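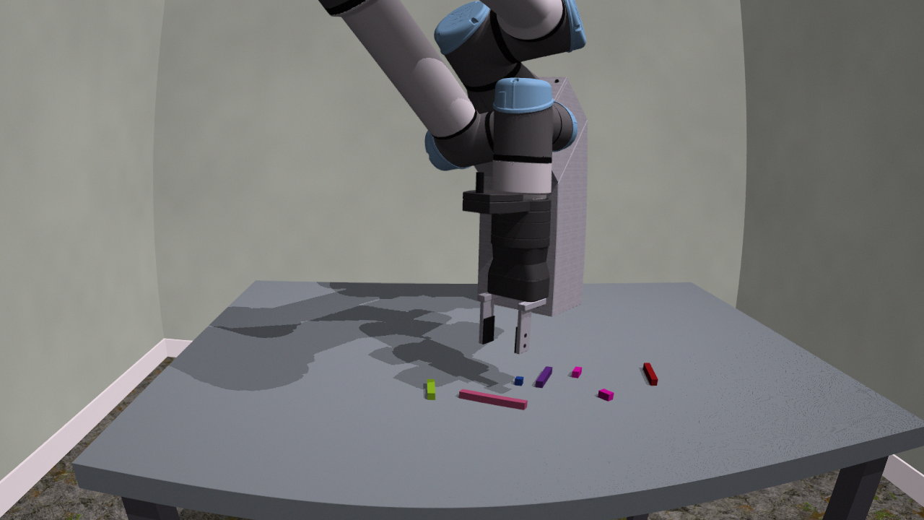

January, 09:40. Carrying on with the target resolver in Kestus. The question for today is what it should do when an instruction matches more than one block. Up to now the colour lookup builds a dictionary keyed on colour name, so the second block of any colour overwrites the first and the planner never hears that there was a choice. I picked reset 257 to work on as it has the case in its simplest form: two magenta blocks, close in size, one further back next to the purple and one nearer the viewer and to the right, with every other colour appearing once. Arm at the start pose, fingers down, nothing held.

Ran "pick up the magenta block" five times without changing anything. It went for the near one every time. Restarted the perception node, ran it again, and it went for the far one every time. So it is stable within a session and arbitrary between sessions. The order comes from the segment IDs, and those depend on the order Prurnodby spawns the bodies in, which is seeded separately from the poses. Thảo had said as much before the break and I hadn't taken it in.

Consequence: any result we have for duplicate colours is mixed. Where the instruction was plain colour only, the scorer accepted either block, so those stand. Where there was a spatial phrase ("the magenta block beside the purple one"), the resolver found the colour first, dropped one candidate, and only then tried to apply the phrase to the one it had left. With one candidate the filter always passes. I think this explains why the spatial phrases looked so good on scenes without duplicates and came out near chance on the others.

### 10:30 Rewriting the lookup

Changed `resolve_target()` so it returns a list. Order of work is now:

1. Parse instruction into colour, shape word (if any), relation (if any), anchor (if any).
2. Collect every block that passes the colour and shape test.
3. If a relation is given, resolve the anchor by the same function (one level only, no nesting).
4. Score each candidate against the relation and sort.
5. Return the whole sorted list with scores.

The planner takes the top entry only if the margin to the second is above `min_margin`. Otherwise it returns `AMBIGUOUS` and doesn't plan. Shafiq wants the ambiguous case to raise a question to the user eventually. For now it writes to Prodmont and ends the episode.

Parser is untouched apart from "bar", which used to be thrown away as an unknown word. It now means aspect ratio over a threshold. In this reset that gives the long rose-pink one without trouble. Whether it also picks up the shorter rectangular blocks depends on the threshold, and I have set it high for the moment.

Colour names need a look as well. "Pink" matches rose-pink and, at the present tolerance, both magentas. Three candidates for "the pink block" is defensible, I suppose. Nhi's view is that a person would say pink for the bar and wouldn't hesitate, so the resolver should prefer the nearest named centre and only fall back to the wide match if there is none. Did it her way. Left the wide match behind a flag, `loose_colour`, default off.

### 11:15 Relations

The relations are worked out in the table frame, x to the right and y away from the viewer. The old code had "behind" in the robot frame, and the pedestal is on the far side of the table from the camera, so for anyone typing an instruction while looking at the viewer window, "behind" and "in front of" came out swapped. Fixed by defining all relations in the viewer's frame and converting once, at the end, before the planner gets the pose. Checked by hand:

- "the block behind the bar": blue cube. Correct.
- "the magenta block next to the purple block": far magenta. Correct, wide margin.
- "the magenta block in front": near magenta. Correct.
- "the magenta block on the left": far magenta. Correct.
- "the block to the right of the magenta block": `AMBIGUOUS`, anchor not unique. Correct under the new rule, although red is to the right of both, so a cleverer resolver would answer red whichever anchor you took.

That last one bothers me a bit. If every possible anchor leads to the same top answer there's no real ambiguity. The trouble is that for the far magenta as anchor, the near magenta is also to the right, so it isn't unanimous without some idea of which blocks are excluded. Leaving it. Wrote it in the issue list under my name.

"Between" is still not supported. Ngân asked for it for the purple block ("the one between the blue and the magenta"), and it needs two anchors, which the parser can't hold. It would be half a day and I would sooner have the batch numbers first.

### 13:20 Masks

Went to look at the blue cube after lunch because its centroid in the log was off towards the left by more than I would expect for something that small. The broad shadows on the table run into a narrow, jagged point right by the cube, and the learned segmenter was adding a strip of shadow to the mask. Ground-truth masks from the simulator are fine, as they should be. Only the RGB route is affected.

Tried:

| Change | Result on the cube |
|---|---|
| Nothing | centroid pulled left, mask too long |
| Shadows off in the renderer | mask clean |
| Shadows on, softer light | better, still a tail |
| Shadows on, saturation gate before mask clean-up | mask clean |

The gate drops any pixel in the mask with saturation under a fixed value. All the blocks are strongly coloured and the table is a dull blue-grey, so on this set there is plenty of room. It would be no use at all with a grey or white block. Put a comment in the config to say so. Turning the shadows off would be cheating for what we want, as Đức's half of the project is about whether the RGB route holds up with them on.

Side effect to watch: the dark side faces of the red block lost a few pixels at the lower edge. The pose estimate moved by less than the grasp tolerance. Fine for now.

### 14:10 Approach planning near neighbours

Second reason for choosing this reset is the crowding in the middle. The purple block is immediately to the right of the cube, so for "pick up the blue block" the planner has to choose a yaw where neither finger comes down on purple or on the end of the bar. The sampler tries yaws in fixed steps and takes the first that is collision-free at the grasp height. It does not check the descent. With the fingers as we model them (plain boxes) that is the same thing. With the real mesh it isn't: the right finger has an angled section at the top that sticks out further than the box, and a low grasp beside a tall neighbour could touch there.

Swapped the box for the convex pieces Đức exported and added three check heights along the descent. Planning time per attempt went up, but the limit that matters is the 300 control steps per episode and we are nowhere near it. For the cube it now picks a different yaw from this morning's. Both grasps closed on the cube in the physics and lifted it. I ran the old one again with contact logging on and the bar was nudged on the way down, so the check is doing something.

Also noticed the start pose matters more than I thought. From the start pose the cube is almost straight under the right finger, so the shortest move is a small sideways shift and a drop, and the planner likes to do the wrist rotation during the drop. Added a constraint: yaw must be finished before the gripper goes below the clearance plane. One line in the Kestus goal builder. Shafiq, please look at this before you merge, as it will change your timings for stacking.

### 15:45 Batch

Started the full set on the Zúñiga machine, new resolver, saturation gate on, descent check on. 1,420 resets, of which the duplicate-colour ones are tagged. Two passes, one with ground-truth masks and one on RGB. I cut the contact log down to finger contacts only, otherwise Prodmont fills its buffer and drops rows without a warning (it did this to Nhi in the stacking runs; the cap is 3,000 rows per episode and it just stops writing).

First results from the ground-truth pass, read off while it was still going, so don't quote them:

- Spatial phrases on duplicate colours: much better than the old run.
- Plain colour on duplicates: nearly all `AMBIGUOUS`, as intended. The scorer counts these as failures. It needs a third outcome, and until it has one the headline success figure will look worse than before.
- Unique colours: no change that I can see.
- A handful of "no valid yaw" where there was one before. Opened two. In both the blocks were touching and the old grasp would have gone through the neighbour's edge.

The scorer is the thing to fix next. If we report with it as it is, the new resolver gets marked down for declining to guess.

### 17:05 Left to do

- [ ] Scorer: success / failure / declined. (me)
- [ ] Spawn order should use the same seed as the poses. Thảo has a patch, needs a test.
- [ ] `min_margin` is a guess. Sweep it on the tagged set.
- [ ] Saturation gate: check on the darker lighting presets before Đức starts his runs.
- [ ] "Between" with two anchors. (Ngân, if she still wants it after seeing the parser)
- [ ] Old results table: mark the duplicate-colour spatial rows as void.
- [ ] Remove the hard-coded path I left in `goal_builder.py`.

Branch is `resolver-list`, pushed but not tidy. The RGB pass is still running and should be left alone overnight. If the machine has to be restarted, the script resumes from the last finished reset, provided the lock file in the output folder is deleted first.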